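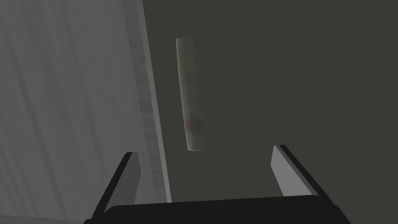

A pale cylinder tilted in front of an open two-finger gripper (computer rendering).

MUSIC BUSINESS FOR PERFORMERS
Session 4: Reading a festival contract
Tutor: Chiyo Fukuda

Welcome back, everyone! Last session we got as far as the offer email, and the questions at the end were so good that I've rebuilt half of this handout around them. Bring a pencil, because we're going to mark up a real-looking contract together (and I do mean scribble all over it).

The deal we'll use
Kojo Amoah's quartet is offered one set at the Norkora festival. The fee is 900 dollars, flat, for a 60-minute set, with dinner but no hotel. The contract runs to four pages and most of the interesting stuff is on page three, as it so often is.

Start with the fee
Find the number, then find the date it gets paid. "Payment following performance" could mean cash in the dressing room or a transfer in the spring. Ask for a number of days and get it written in. I love this part of the job - one polite email can save you months of chasing.

Then look at what comes out of the fee. Sound engineer? Piano tuning? Kwabena Agbenyega, who booked the Losturden club series for years, used to send the musicians a one-page sheet showing every deduction before they signed. Ask for something like it even if the festival doesn't offer.

Flat fee or door split?
Say a venue holds 131 people and offers you a share of the door after costs. You need three things in writing: the ticket price, the list of costs, and who counts the tickets. A split can beat a flat fee by a mile on a full night. On a wet February night it can leave four players sharing cab money. We'll run both versions on the board, and please shout out your guesses before I do the math!

Radius clauses
A radius clause says you won't play nearby for a while before and after the date. Check the distance, the number of weeks, and whether it covers each player or just the band name. Kojo Kyei plays bass in three groups, so for him that last point is huge.

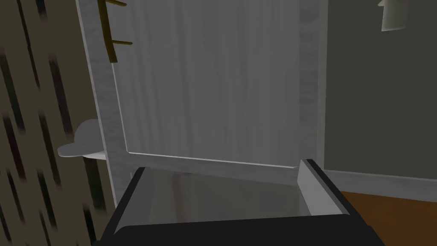

If the festival cancels, does the band still get paid?
It depends on the cancellation clause. Many contracts pay all or part of the fee when the festival pulls out, and nothing when the cause is outside anyone's control, such as a flood. If your contract has no such clause, ask for one before you sign.

Recording and streaming
Watch for "all media" and "in perpetuity." A short clip for the festival's own page is one thing, a full live album is quite another. Cross out what you don't want, initial it, and send it back. It's normal, people do it all the time!

For next session
Read the Hegazy trio contract in your packet and underline every date. Write a short email (12 lines at most) asking for two changes. Drummers, yes, you too.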